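Thread: Are old office Dell towers worth taking apart, or is it a waste of time?
Page 1 of 1 | 11 comments | 4 shares
Last updated April 15, 2020

slotB_edmund
A guy at Pakel is trying to sell me on a pile of used office towers. His pitch is that they come apart in minutes and the memory and drives pay for the lot. I have heard this kind of thing before and ended up with a garage full of steel. Has anybody here made it work, or is it the usual talk?

mpho_lekota
I have done plenty of these. Lay them flat, take the side off, and you can get at most of it. This is the type I mean, Dell board with the memory slots across the middle and the power supply along the front as it lies there: 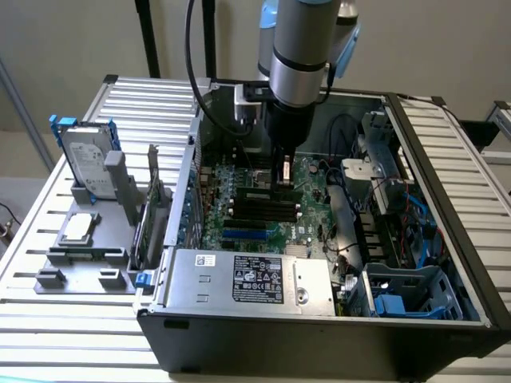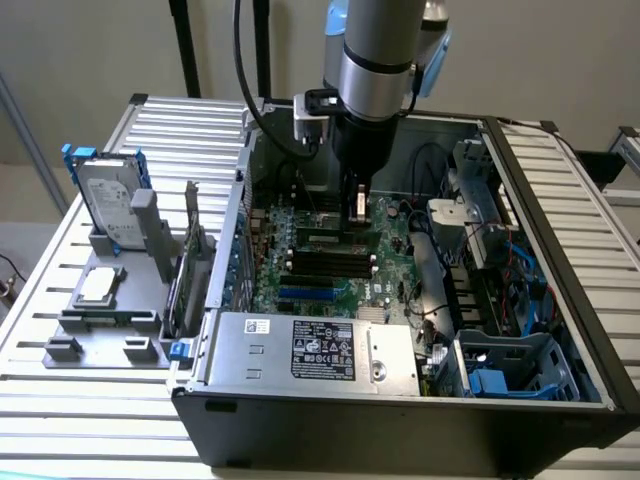 fadime_y
Do you have to take the power supply out before you can pull the memory?

mpho_lekota
Leave it where it is. Unplug the tower from the wall, hold the power button down for a few seconds, then open the clips at the ends of the slots and lift each stick straight up.

slotB_edmund
Fine, but getting a stick out was never my question. What does it sell for? The Pakel guy keeps saying "memory holds its value" and can't name a price.

hannelore_s
He can't name one because it's low. I bought 104 towers from an office clearance through Clekiretti. I worked every evening in April on them and I would not do it again. Half the sticks were the smallest size they made and I still have a shoebox full.

mpho_lekota
Depends on what was in them. You bought blind.

hannelore_s
I bought from a spec sheet that said what was in them. The spec sheet was wrong. That is sort of my point.

amparo.c
Can I ask about the drives? I always thought they were the part worth having.

hannelore_s
Old hard drives out of offices? You have to wipe every one properly and that takes hours per drive, then you find out which ones are failing. I'd want to see the hours and error count on each before paying a cent extra for it.

mpho_lekota
You can wipe several at once. It isn't like you sit there and watch.

hannelore_s
You do when it hangs on the second one and you don't notice till morning.

fadime_y
What about the boards? Somebody at Barroso told me there's gold in them.

slotB_edmund
There's gold in the ocean too.

amparo.c
I sold mixed boards to a scrap yard once. They paid by weight and took off for the heatsinks. I also left the coin batteries in and they made me stand in the parking lot and pull them. Take those out at home.

mpho_lekota
Good advice on the batteries. And keep the drive carriers and whatever brackets go with them. People fixing up the same model do look for those, and they cost you nothing to keep.

slotB_edmund
They cost me shelf space. I still have parts from a Warkidard lot that somebody was going to want any day now.

mpho_lekota
Then don't buy the pile. I'm telling you what I do. I pick up 2 at a time, test them, and if one boots I sell it whole. I only strip the dead ones.

hannelore_s
That I can agree with. A whole machine that boots beats a box of parts.

slotB_edmund
He wants me to take 167 of them. I'm going to ask to open five that I choose and see what's in the slots. If he says no I'm out.

amparo.c
Ask for the drives to be left in too. Mine came with empty carriers.

3 people found this thread helpful | Share (4)
We use cookies to keep you signed in. By continuing to read you accept our cookie policy.
Get new threads by email: sign up for the newsletter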